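Oner (robot arm)

Oner is a tabletop robot arm designed and built by Ginevra Grasso and Italo Valentini at the Zirum shared workshop. It is a small machine, meant to sit on an ordinary bench and pick up ordinary bench things, and it is known among hobby builders mostly for its two-fingered gripper and for the unusually patient build notes that its makers have kept from the very beginning. The notes run to 156 pages and include a good many wrong turns, which readers have always seemed to enjoy as much as the drawings.

Name

The name has no agreed meaning. Grasso has said in the build notes that it was scribbled on the lid of the box where the first motors were kept, and that by the time anyone thought to ask about it, everybody was already calling the arm Oner and it would have felt unkind to change it. Valentini's own pages spell it in capitals for the first few months and then quietly stop.

History

Work began in December, in the slow weeks at the end of the year when the Zirum workshop is cold and the benches are easy to come by. Grasso had repaired sewing machines for most of her working life and wanted a helper that could hold a small part still while she worked on it with both hands. Valentini, who had a long-standing fondness for clockwork and a drawer full of gears to go with it, offered to take on the joints.

The first arm, called Lloyd in the notes, had a single clamp and no wrist. It could hold a part very firmly indeed, but it could only hold it at one angle, and Grasso found herself leaning around it all evening. Lloyd was taken apart in the spring and its shoulder motor went straight into the arm that became Oner. A short-lived second clamp, nicknamed Jellesus, was soft and rubbery and let go of almost everything. It still hangs from a nail by the workshop door, and visitors are welcome to squeeze it.

Oner was first shown to the other members on May 30, 2025, at an open evening with soup and bread. Annunziata Pace, who had sewn the cable sleeve for the forearm, was given the first turn at the controls.

Design

The arm has 5 joints, counting the wrist, and is driven by hobby motors through reduction gears. Valentini cut the early gears by hand and kept them long after he had replaced them, and the notes give whole pages over to how each one sounded when it ran. Readers in a hurry can skip these, though they are charming, and one or two of them are a real help in tracking down a noisy elbow.

The control program is deliberately plain. Positions are taught by moving the arm by hand and pressing a button, and the arm then goes back through them in order at whatever pace the user has set. Maarten Van den Broek wrote most of it over one winter and later added a gentle start to each move, after a mug of tea was lost to a sudden one.

Gripper

The gripper closes two tapering fingers toward each other, much like a pair of kitchen tongs. Each finger has a long, rounded pocket in its outer face, which keeps the weight down at the end of the arm, where every little bit is felt all the way back to the shoulder. The fingers are dark and slightly grainy, and they narrow to small blunted tips. A camera at the wrist looks out along them, so that the person at the controls can see what lies between and beyond the tips. 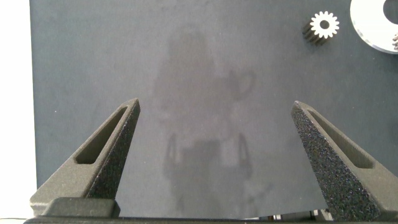
View past the open gripper fingers, with a small spur gear and part of a white disc on the work surface.

Practice with the gripper usually starts with small loose parts on a dark mat, and gears are a favorite. A gear lying flat can be taken by its rim, though the teeth make the tips want to settle into the gaps, and a beginner will often turn the piece a little without meaning to. Assunta Piras, who looks after most of the newcomers at Zirum, teaches them to come down slowly, stop, look at the camera picture, and only then close. Her practice log has 541 entries, many of them just the word "again" and the name of the part.

Copies and variants

Several members have since built arms of their own from the notes. Piras made a left-handed version with the control box on the other side, and Van den Broek's has a longer forearm that reaches the back of his rather deep bench. Both use the same finger shape as the original. Grasso still uses the first Oner for sewing machine work, mostly for holding bobbin cases.

See also

Lloyd (clamp arm)
Zirum workshop
Spur gear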